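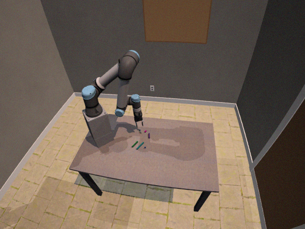
Small room acoustics, hard walls, where to start?

Baloch881
I've moved my practice into the box room and it sounds awful. Trumpet, mostly evenings. Every note above the stave comes back at me off the wall, and my recordings are worse. I've got 75 pounds to spend. Is foam any use or should I save up for something thicker?

tinunska
Skip foam. It takes the fizz off the top and leaves the boxy part alone. Mineral wool slabs in a timber frame, wrapped in cotton. I made four panels in a weekend and the sawing was the worst of it.

F Naqvi
Agree on the slabs. Leave a gap behind them if you can — 25 mm helped in mine. Wear a mask when you cut the stuff.

Clalomik
I wouldn't build anything yet. Hang a thick duvet behind you and record the same passage with and without. If you can't hear the difference, panels won't fix what's bothering you. Half the time it's the mic being too close to the bell.

tinunska
A duvet tells you nothing about the low mids, though.

Clalomik
It's a trumpet. There isn't much down there to worry about.

tinunska
There is when the room is that small. My flugelhorn had one note that boomed and the rest were fine. A duvet did nothing for it.

Baloch881
Tried the duvet last night on the curtain rail. Recording is better, playing still feels harsh. Mic was very close, so I've moved it back and turned it off to one side.

F Naqvi
Then the wall you're facing is next. Turn round and play into the corner with the door open, see if it feels easier. Costs nothing.

Trutari
What about the neighbours? None of this keeps sound in.

Baloch881
They're fine until 8pm. I stop before then.

Clalomik
Two panels in front of you then, and leave the rest bare for now. You don't want it completely dead or you'll start overblowing.

Baloch881
Ordered one pack of slabs. Will borrow a saw. — Fouzia, is plain bedsheet cotton all right for the wrap?

F Naqvi
Yes, if you can breathe through it easily. Old sheets are what I used.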